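Filed under: Short Fiction | Work & Trades | 6 min read

The Datum

The discrepancy was 43 millimeters. Mahnaz Daneshvar measured it twice from the brass bolt in the north wall of the Flistard pump house, then moved the level to the other side of the road and measured it again. The third reading agreed with the first two.

She wrote the figure in the field book and drew a box around it.

The bolt was the reference for every elevation in the lower valley. The drainage board had set it when the pump house was built, and each survey since had begun there. Culverts had been laid from it. The floor levels of 200 houses had been approved from it. If the bolt was 43 millimeters lower than its published height, then so was everything that had been measured from it afterward, and the spillway at Flemell was lower than the certificate said. 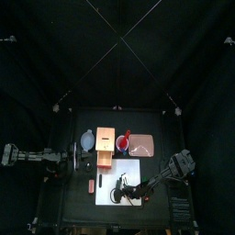
She packed the level in its case and drove to the district office at Pritent. The records room was on the ground floor. The older books were kept in steel drawers, filed by parish, and the key was on a hook beside the door.

The first entry for the bolt gave its height, the date, and the initials of the surveyor. The second, made in March of the following year, gave the same height. So did the third. She read on through the afternoon. Every surveyor had recorded the same value to the millimeter, in different hands and different inks, until the last entry in 2000.

A level line carried six miles over soft ground doesn't close to the millimeter. The error should have wandered a little in each survey. It hadn't, and the only explanation she could find was that the line had never been run. They had started at the bolt and copied the number from the page before.

The last set of initials was R.N. She knew them. Naseri had trained her.

He lived above the hardware store, in two rooms with a view of the river. He had been retired for nine years. She put the photocopies on the table and he looked at them without picking them up.

"How much?" he said.

"Forty-three."

"Down?"

"Down."

He got up and filled the kettle. The pump house stood on peat, he said, and the peat had been drained for the sake of the pumps. Drained peat shrinks. He had known that when he signed the book. He had been given two days for the valley, and the line from the hill took four.

"Did you check any of it?" she asked.

"I checked from the bolt outward. That was all good work. You can check it."

"I did."

"And?"

"It was good work."

He nodded and poured the water. They drank the tea. A barge went by with its hatches open, and he told her the draft of it from the marks on the bow, which she had already read.
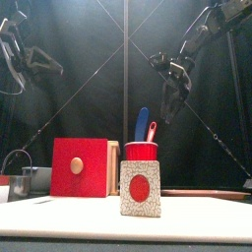
Why can't a surveyor see that a benchmark has sunk by measuring from it?
Every height in the survey is taken relative to the mark, so if the mark and the ground near it go down together, the differences stay the same. The movement shows only when the line is tied to a second mark on stable ground.

The question and its answer were printed on page 6 of the trainee manual. Naseri had written the manual. Mahnaz still had her copy, with her notes in the margin, and she read the page again that night before she began the report.

The report took her until two in the morning. She described the instrument, the calibration, the route, and the closing error. She gave the old height and the new one. Under "Probable cause" she wrote that the structure had settled with the surrounding peat. Under "Previous observations" she listed each entry in the book by date, with the recorded value and the initials. The form had no box for comment and she didn't add one.

She signed it Wednesday, April 18, 2018, and left it in the tray at Pritent when the office opened.

Then she drove back up to the hill. The rock there was granite, and the old mark was a cross cut into it, filled with lichen. She cleaned it out with a wire brush. The staff was already in the truck. It was a clear morning with very little wind, and she thought she could make the first mile before the ground warmed and the air began to shimmer.

Naseri was waiting at the gate in his boots. He hadn't telephoned. He took the staff from her, wiped the foot of it with his sleeve, and set it on the cross.

"Take your backsight," he said.

She took it, and read the figure out loud, and he made her read it again.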